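Filed under: Workshop notebook / Bench 2 / Desktops
July 2020. Entered by Iresha Dissanayake

Back on the old towers this week, and very glad of it after so much paperwork. Latifa has promised the Wadbridge reading room a working desktop by the end of August, and Plildale has been kind enough to let us pick through its retired machines for parts, so I have been getting to know one of them properly. It's the one with shelf tag 3513, and I've grown rather fond of it.

The side panel came off without a fight. I always like that first look into a case, when you find out how the last person thought about cables (in this one, they tied them once and hoped for the best). The CPU is missing from its socket, so add that to the shopping list, and please whoever is next at the bench, mind the pins or pads or whatever we find in there when we get the magnifier out. I haven't looked closely enough to say.
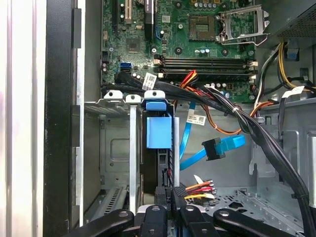 I'd like to keep every one of those barcode tags on the cables, even though they get in the way. Latifa El Ouafi spent a whole afternoon last winter matching harnesses from the Berrada lot after somebody snipped the tags off to be tidy, and she still brings it up at lunch! The light blue SATA cable can stay with the machine too, but I want to try it on the test bench before we trust it with a drive.

Now, the drive bays. I do love a blue release handle, it saves hunting for the right screwdriver, but they get brittle with age and I've broken two on other cases by pulling at an angle. Straight and slow, with the case laid over so you can get at the bays comfortably.

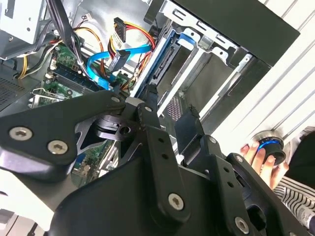

Tower tilted over on the grooved white surface, bays within reach.

The bare metal inside wants a wipe with a dry cloth, and those bent tabs along the front bracket are just the sort of thing that catches a knuckle, so gloves on. I still have some 171 short case screws in the jam jar from the Rornolholm clear-out, which ought to see us through this one and several more.

Memory next. Clips open first, then lift evenly, and write the size of any stick on the bag before it goes in the drawer. I know it's printed on the label, but my eyes are not what they were. 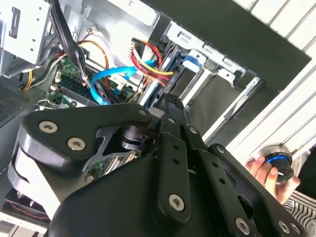
Still to do

- Ask Plildale about a processor, and a cooler if they can spare one
- Try the power supply on the tester before anything else gets plugged in
- New coin cell for the board, we have 3 left in the tin
- Latifa to check whether Wadbridge wants a monitor as well

Questions about the bench: leave a note in the tray or write to the workshop desk
© Workshop notebook | Back to top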